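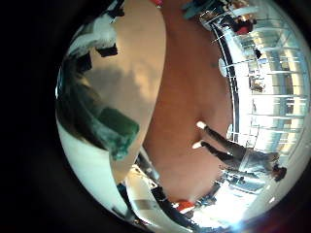

Viel Fläche in Lachsorange, davor ein heller Bogen.

Mehrweg braucht weniger Appelle und mehr Annahmestellen

In Estmont wird wieder über das Pfand gestritten. Die einen wollen es erhöhen, die anderen halten schon den jetzigen Betrag für eine Zumutung. Ich halte die Höhe für die falsche Frage.

Wer Flaschen zurückgeben will, muss in unserer Stadt zum Markt an der Barroso. Das ist die einzige große Annahmestelle, und sie schließt am frühen Abend. Im Viertel Jendiris wohnen über 1000 Menschen, von dort fährt der Bus zweimal in der Stunde, am Sonntag gar nicht. Mit einem vollen Kasten steigt man da nicht gern ein. Viele werfen die Flaschen deshalb in den gelben Sack und verzichten auf das Geld. Bequem ist das, verwerflich finde ich es nicht.
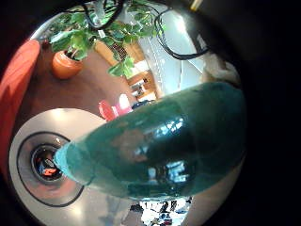
Grünlicher Kunststoff, glänzend und durchscheinend: eine Flasche aus der Nähe.

Die Stadt antwortet darauf mit Plakaten. Seit July-Aktionen und Schulwochen in Mode gekommen sind, hängt an jeder zweiten Haltestelle ein Aufruf zum Umdenken. Gedacht haben die Leute aber längst. Ihnen fehlt ein Automat, der auf dem Weg liegt.

Die Genossenschaft Ostent hat angeboten, 2 Automaten in Jendiris aufzustellen, wenn die Stadt den Platz und den Stromanschluss stellt. Gebraucht werden ein paar Quadratmeter neben der alten Post. Der Antrag liegt seit dem Winter im Rathaus. Eingewendet wird der Lärm, und den Einwand nehme ich ernst, ich wohne selbst 200 Meter weiter. Man kann die Annahme nachts abschalten, wie bei den Glascontainern auch.

Ein höheres Pfand trifft vor allem die, die schlecht zu Fuß sind oder kein Auto haben. Sie zahlen es an der Kasse und sehen es nicht wieder. Erst wenn die Rückgabe in jedem Viertel möglich ist, lässt sich über den Betrag vernünftig reden. Der Rat sollte den Antrag auf die nächste Tagesordnung setzen und bis dahin keine weiteren Plakate bestellen.

5.2.18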